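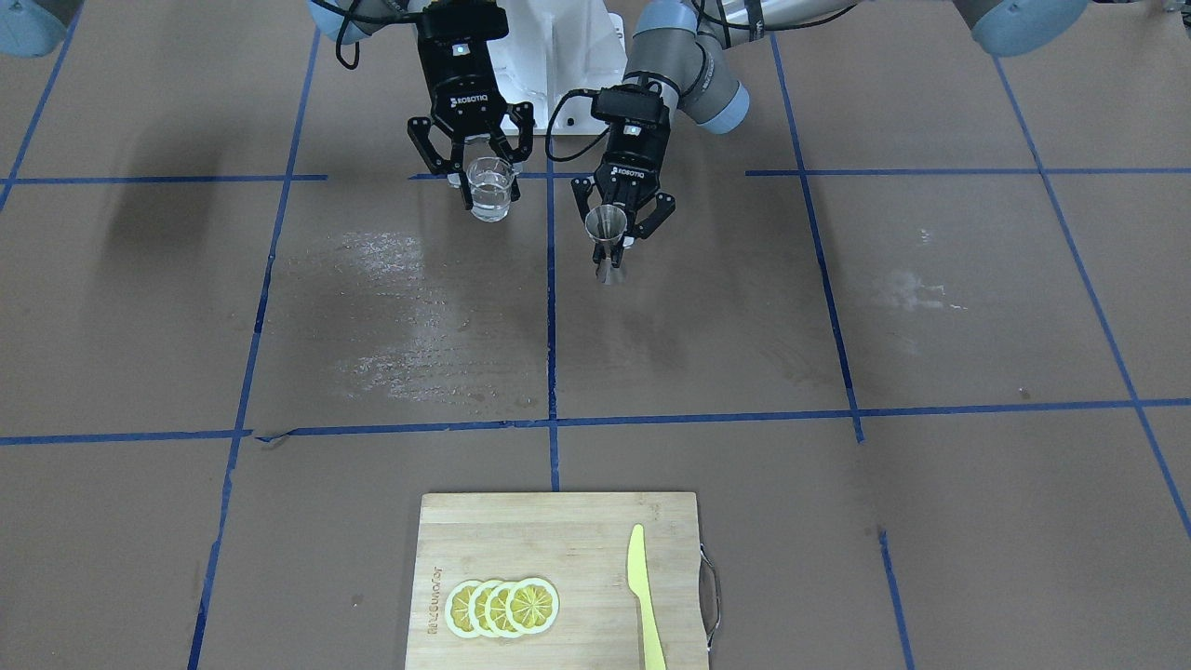

Bar prep station, Drovik site: notes on the data

Version of 3 April 2019, maintained by Ikham.

Contents
34 recordings of a two-arm station handling a glass and a jigger. 22 are full runs and the rest are partial.

Layout
Blue tape divides the papered table into cells. Lemon slices and the knife stay on the board.
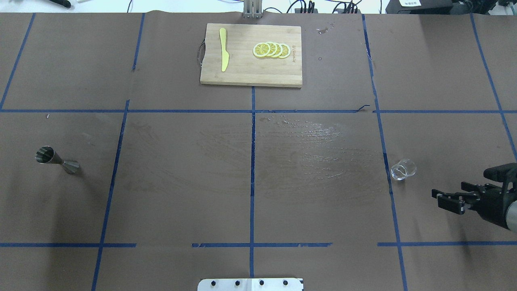 Staffing
Bar staff used to measure every pour by hand. Since January they set out the cups, restock and wipe down. Shift length is unchanged. Training for the new duties takes 2 shifts.

Known gaps
No audio. Staff comments are kept in a separate file.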